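Mondance Allotments & Growers Board > General Chat > Sweet peas: October sowing or wait till spring?

pisterpatch
Right, I'm having this out with my sister-in-law and I need backup. I've always sown my sweet peas in October, in deep pots in the cold frame, and she reckons I'm making work for myself and that spring-sown ones catch up by July anyway. I did 36 seeds last autumn and 34 came up, so I'm hardly going to stop now, am I? But she's got me wondering. What does everyone else do?

leekyboots
October, every time. The roots are twice the size by planting out and you get flowers weeks earlier. Pinch out at two pairs of leaves and leave them alone.

Skillow_Sue
Sorry but I'm with the sister-in-law! I'm up at Skillow, it's windy and wet and the mice get everything. Lost the whole lot two winters running. Now I sow in March on the kitchen windowsill and they're flowering by the end of June. A bit later, yes, but I've got flowers and not a tray of empty holes.

leekyboots
Mice are a reason to get a lid for your cold frame, not a reason to sow in March.

Skillow_Sue
It HAS a lid. They came in underneath.

pisterpatch
Ha, she'll be delighted with you, Sue. I stand mine on an old table with the legs in buckets of water and haven't lost one to mice since. It looks daft but there you go. Do any of you soak the seeds first? I used to do it overnight and then one year half of them went to mush, so I stopped.

dungandglory
No soaking here. I nick the really dark ones with nail clippers and leave the rest. Most of the Adeyemi Seeds mix I bought came up within a fortnight with nothing done to it at all.

leekyboots
Nicking's a waste of an evening. Decent compost, one good watering, then keep your hands off till you see green.
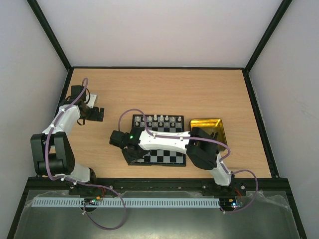
dungandglory
Well, I like an evening with the clippers and the radio on, so we'll have to disagree. More important is the pot if you ask me — loo roll tubes go mouldy, root trainers are lovely but dear, and I've ended up with 16 tall yoghurt pots with holes poked in the bottom.

Skillow_Sue
Loo rolls are fine if you don't drown them!

pisterpatch
OK, so I'm going to do half now and half in March, same variety, same bed, and see which lot I'm picking first. She can have the March ones to look after. Will report back next summer if the slugs leave me anything to report on.

leekyboots
Put the labels in deep. Mine always blow away and then I'm guessing.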